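2025-06-27

Stale packets, continued

Started again on the question of why everything we open goes soft. The cupboard by the sink is still the prime suspect, being next to the kettle, but I would like a number before I accuse a cupboard. Scales zeroed, then zeroed again after I noticed I was leaning on the bench.

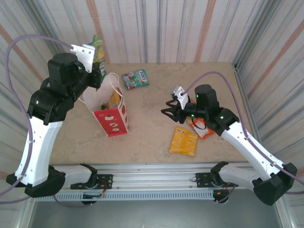
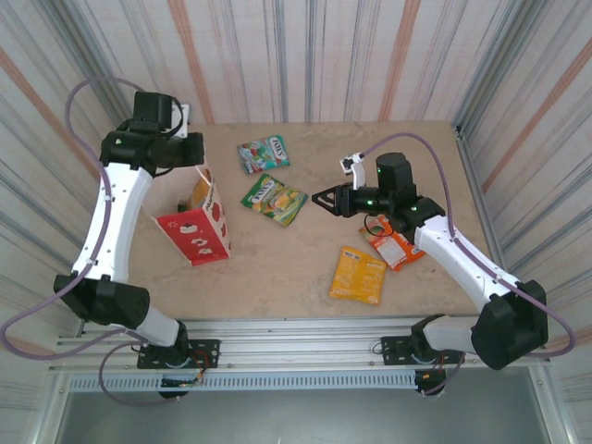 Green and yellow packet in the first, red-and-white paper bag in the second.

Vanags, asked whether a folded paper bag keeps anything crisp, replied that paper is for getting the goods home and what happens after that is between the customer and the weather. They added that a fold should be made twice, pressed flat and held with something, and that most people do it once and walk off. I do it once and walk off.

So, closures. Candidates this time:
Single fold, no clip (my own method, the control)
Double fold with a Drivum clip
Double fold with a clothes peg
Decanted into the Masoneo tub with the blue lid

Filling is plain salted crackers, same batch throughout, dried in the low oven and left to cool under a lid. Left in the cupboard with the hygrometer and the door shut. I taped a note to the door. The note was read as an invitation and the first run is short of crackers, so it doesn't count. The second note is ruder.

Total for the second run, crackers and packaging together, 397 g at the start. Individual weights on the inside back cover, where I had a flat page.

After 3 days the single fold had put on the most weight, no surprise, and the crackers bent before they broke. Peg and Drivum clip came out so close that I wouldn't care to separate them on these scales. Annoying, as the clips were bought specially and the pegs came in with somebody's washing line. The Drivum does look more professional.

The tub did worse than both. I checked the lid and there is a hair of grit in the groove, almost certainly plaster from the March ceiling business. Cleaned it with Dustach, which shifted the grit and left the tub smelling of pine. Crackers subsequently kept in it have also smelled of pine. Crisp, mind.

Cupboard was at 23 degrees whenever I looked. Humidity jumps every time the kettle goes on and takes nearly 10 minutes to come back down — longer if the door has been opened to see how the humidity is doing. I am possibly part of the problem.

Moved a spare packet to the shelf above the window to compare. Drier up there but it gets the afternoon sun, and the last cheese biscuits kept there went oily. Would rather have soft than oily. Others may disagree and can write their views in the margin, in pencil.

Still to do:
Repeat with the tub rinsed properly, hot water only
Try the sachets of desiccant out of the shoe boxes, if they haven't long since given up
Move the kettle. Ask before moving the kettle.

Scales need a new battery, the display fades when it gets to the last digit.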